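Workshop Tips: Keeping a Club Table Tidy (and Everyone Cheerful)

Posted by Marta Marchuk in Clubs and Classrooms

Our robotics club has been going long enough now that I have stopped being surprised by the places a toy brick can get to. I have had them in my coat pocket, in the biscuit tin and once in the toe of a boot I wore all the way home. When we took on the two-arm sorting project in January I knew there would be bricks everywhere, so I started keeping a list on the back of the register of whatever made the evening run more smoothly. It has grown rather a lot, and several parents have asked for a copy, so I have typed it up properly with a few additions from Fernanda Simões, who takes the younger group.

Most of it will do just as well for a sewing table or a shed bench, or the kitchen on a wet half-term afternoon.

Start with a bare table

I mean properly bare. Pencil cases go under chairs, coats go on the hooks and drinks go on the windowsill at the far end, lids on. Our teams used to clear a sort of clearing in the middle and work in that, and then spend ages wondering why the Edo team's arm kept fussing over somebody's rubber. Wipe the surface over with a barely damp cloth and dry it with a tea towel. A drop of washing-up liquid is plenty, and if you use more you will only be rinsing it off again for ten minutes.

Open-fronted bins beat lidded boxes

I held out against buying new storage for ages (we had a whole cupboard of ice cream tubs, all perfectly good!) but I was wrong and I'm happy to say so. An open-fronted bin with a low lip lets you see what is in it from where you are sitting, and a small hand or a gripper can get to it from the front. Tubs have to be tipped out to find anything, and then you are back to bricks in boots.

Push the bins right up against one another so that there is no gap for a piece to slip down. If yours slide about, a strip of non-slip drawer liner underneath sorts it out beautifully, and you can peel it up and wash it at the end of term.

Match the bin to what goes in it

Blue bricks in the blue bin, green in the green, red in the red. It sounds almost too simple to write down, but we spent a fortnight with paper labels before Fernanda brought in coloured bins, and the labels curled, fell off and got drawn on. With colours, even a brand new member can put a brick away without asking. It is kind to the programmers as well, who only have the one rule to explain to their arms. Do ask quietly at the start of term whether anyone finds red and green hard to tell apart, and swap one of them for yellow if so.

Keep the bins at the back, in a row, and leave the front of the table for the loose pieces.
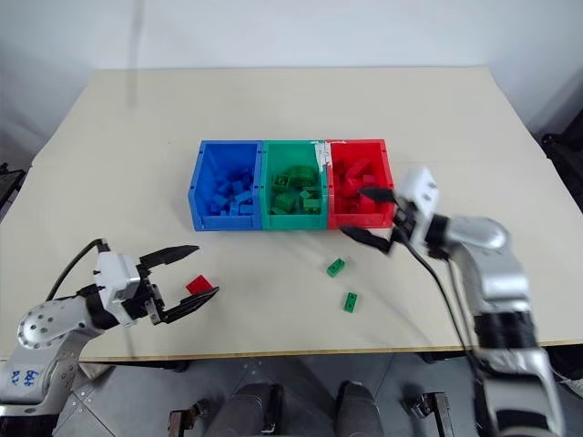
Put out only a few pieces at a time

The temptation is always to tip out a great heap and see how the arms get on. Please don't! Start with a handful, spread well apart, and add more once the team is happy. The Virkix team spent a whole evening on a heap and went home cross, and the next week they worked with single bricks and were chattering all the way to the car park.

Look after the cables

Leave enough slack for an arm to reach as far as it needs to, and check it by moving the arm slowly through its whole stretch before anybody runs a program. Hook-and-loop ties are much nicer than plastic ones, as you can undo them a hundred times and never need the scissors. Anything that reaches the floor should be kept well away from where people walk.

Washing the bricks

Once a term is enough for us. Put them in a mesh laundry bag, swish them about in a bowl of warm soapy water, rinse, and spread them on an old towel overnight. Don't be tempted by the radiator. Fernanda did a count after the last wash and we have 1039, which is a good many more than I thought we had bought.

Last ten minutes

We stop at the same time every week, finished or not - the Lultier team will tell you this is terribly unfair. Arms are parked and switched off first, then bricks go away, then somebody with good knees looks under the table. Stray pieces go in a jam jar by the door, and the jar gets sorted at the start of the next session while the laptops are waking up.

If you have a tip of your own, do write it on the sheet by the kettle. I am especially keen to hear from anyone who has found a way of getting felt pen off a pale tabletop without taking the shine off too.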